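2020-11-23

Monday, late evening. I write this before I sleep, otherwise I will forget the order of things.

The visit to Trostico was today. I was invited for ten o'clock, but I took the early bus and had to walk two times past the building. There is no sign on the street, only a small plate by the door. Because of the virus they let in 7 visitors at one time, all with masks, and we had to write our names and phone numbers on a paper. I was the only one from Cordero. Two ladies came from Murby and they asked better questions than I did, I must admit.

Declan Oakley gave the tour. He speaks very fast and I lost a part of the introduction. First he showed slides for what felt like a long time. The project has the name Index and it is now in its second year. They want a robot that can take any object out of a bin, also an object it has not met before. He said that the week before our visit the arm made 1,305 tries, and every one is saved, the bad ones too. I liked that he said it plainly. In our company we usually put only the good ones in the report.

Then we went to the back room, where the robot works on a table. I expected something bigger. From television I have the idea of car factories and sparks, but this is a quiet machine, and the loudest thing in the room was the heater. We stood behind a line of tape. One of the Murby ladies put her foot over it and was asked, very politely, to go back.

The task looks simple when a person does it. There are two metal bins, one behind the other, and the things must go from one to the other. Declan explained that the difficult objects are the clear ones, for the camera sees the metal through them and cannot find where they end. Shiny metal makes it worse. 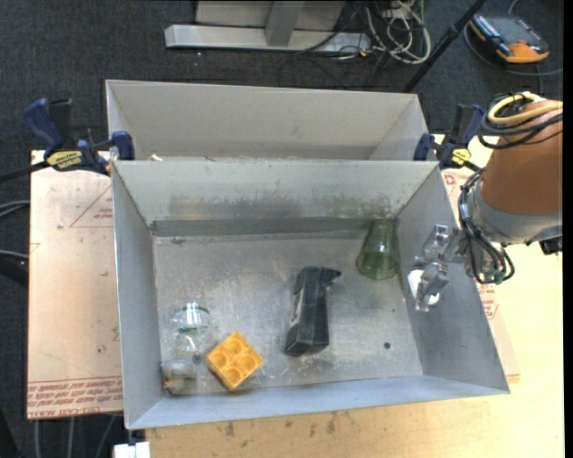 I asked why they do not put a dark cloth on the bottom, and he laughed and said that everybody asks this. A customer will not have a cloth, so they don't want to train with one. I was a little embarrassed, but he was friendly about it.

After 26 minutes we had to leave the room for the next group. I wanted to stay longer – I had only begun to understand what I was looking at.

Coffee was outside in the yard, very cold. Declan gave me his card and said there will be another open day in December. I must ask Mr. Lang's office if I can go again, and send them the bus receipt by Wednesday.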